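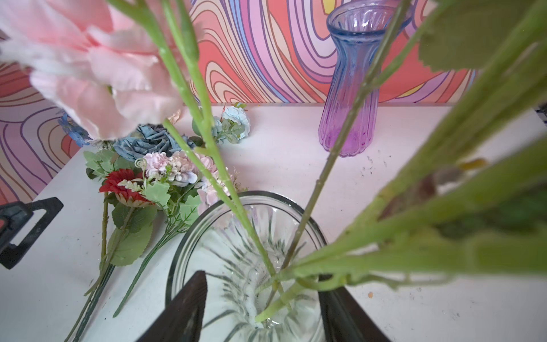

Flower arranging joins the lesson plan at Pruven's Climton workshop

Pruven, the household robotics team based in Climton, has finished the first round of its flower arranging collection: 173 recorded sessions in which a person guides a robot arm through putting artificial stems into a vase. The recordings will be used to train Karppinen, the team's learning system for everyday handling jobs, and we could not be more pleased with how they are coming along.

Flowers were the most requested addition when we asked our own staff last spring what the robot ought to learn next. They are also properly difficult. Stems bend, leaves catch on one another and a big bloom can hide the very opening you are aiming for. A clear ribbed glass vase makes things harder still, as the camera at the wrist sees the ribs, the stems and the tabletop through one another.

"We'd done cups, we'd done cutlery, we'd done an awful lot of folded tea towels," said Wing-sze Hung, who leads collection at Pruven. "Then the first flower session came in and the whole room stopped to watch it. There's so much going on in every single one — you nudge one stem and three others shift!"

Each session starts with a loose bunch on a white table and a vase to fill. The operator picks the order and the angle, and no two operators go about it the same way. Some start with the tallest stem and build round it, others put the leafy pieces in first. The team keeps all of these approaches, along with the fumbles and second tries, so that Karppinen can learn how to recover as well as how to get it right.

Backgrounds change too. The current set includes a swirling wall pattern in coral, pink, purple and sky blue, a long way from the plain grey boards used for our earlier work. Operators have taken to it, and there is already a friendly argument going about which pattern should be next.

"What I like is the variety," said Wen-hsiung Ho, who trains the models. "A daisy-type flower and a great big ruffled one ask for different handling, even if the stem looks much the same. I'd sooner have 94 sessions that differ from each other than a thousand copies of one good run."

The second round begins in November at our Sketley site, where 2 more arm stations are being set up. It will add narrow-necked vases, shorter stems and sessions that begin with a half-filled vase. A further 122 sessions are planned, and operators who worked on the first round will help new starters find their feet.

Requests to visit either site can be made through the Pruven press office in Climton.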